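Leave the Sill Alone

I have lived above the sixth floor for most of my adult life, in two cities, and I have strong feelings about windowsills. Mostly I think people put too much on them.

When I moved into the Bistedville building, the previous tenants had left a shelf unit screwed to the wall right up against the window. The super told me it was handy for plants. It was also in the way of the sash, so the window could open the width of a hand and no more. I took the shelf down the first weekend and filled the holes badly. I have not put anything in its place.

My position is simple. A window that opens should be able to open all the way, and the ledge under it should stay bare. If you have to move a fern, a speaker and a stack of mail to let air in, you won't let air in. You will do it twice in the fall and then stop until March.

People spend a lot on what goes around a window. Grarkar sells a blind with a motor in it for $369, and I know two households that bought one. Neither household opens the window behind it. The blind goes up and down very nicely. What I want from a window in winter is daylight and a look at what is out there, and on a clear day a high floor gives you plenty: flat white rooftops, bare trees along the street, apartment towers, and far off a skyline going to haze.
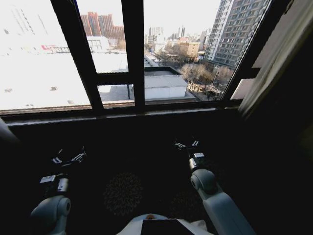
My sill is the only place in the apartment where a plant will live, so telling me to clear it is telling me to throw out the plants. That was Brudereck, who commented when I posted a shorter version of this. Brudereck went on to say that a bare ledge is for people with big apartments, and that a view of other people's roofs is improved by a geranium.

I take the first part seriously. If the sill is your only good light, use it. But most rooms I have been in have room for a stool or a small table a foot back from the glass, and plenty of plants do fine there. They are also out of the draft, and a cold draft is hard on anything tropical. As for roofs, I like looking at them. They have vents and railings and low walls, all the parts a building doesn't bother to make pretty, and after a few years you get to know them.

The other thing I argue about is curtains. The standard advice for a high floor is that you don't need any, since no one can see in. I think this is wrong. Low winter sun comes straight into the room and makes it hard to read or work, and a bare window at night is a black rectangle. A heavy drape fixes both problems and makes a cave of the place during the day. A long sheer is what I would pick every time. It lets light through, and when you want the view you push it all to one side and forget about it. Mine came from Demirtaş, the fabric store near the bus station, and I hemmed it by hand over 2 evenings. It is not a good hem.

Length matters more than fabric. A curtain that stops at the sill gets caught in the window and ends up draped over whatever is on the ledge. One that goes to the floor hangs straight, in proper folds, and it stays out of the way of a sash that swings into the room.
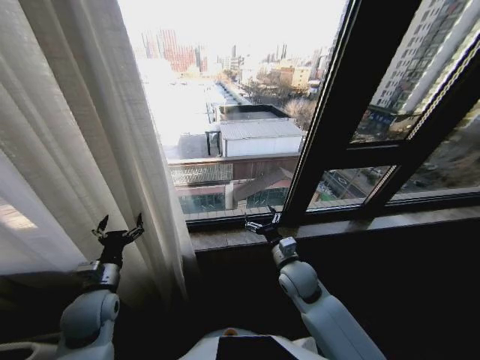

Inward-opening windows get complaints for exactly that reason, the swing. I would still choose them. You can wash the outside of the glass from indoors, and on a high floor that is the difference between clean windows and waiting for the building to hire someone. Ours hires someone every other year. I do mine with a bucket and an old T-shirt, and it takes me 40 minutes for the whole apartment, including the time I spend looking at the street.

The rules about safety are real and I don't want to skip them. If there are small children in the home, fit a restrictor and keep chairs and stools away from the window – my stool advice does not apply to you. The rest of us can manage with a latch and some attention.

So clear the ledge, wipe it down, and open the window for ten minutes in the morning, even when it's cold. Put the mail somewhere else.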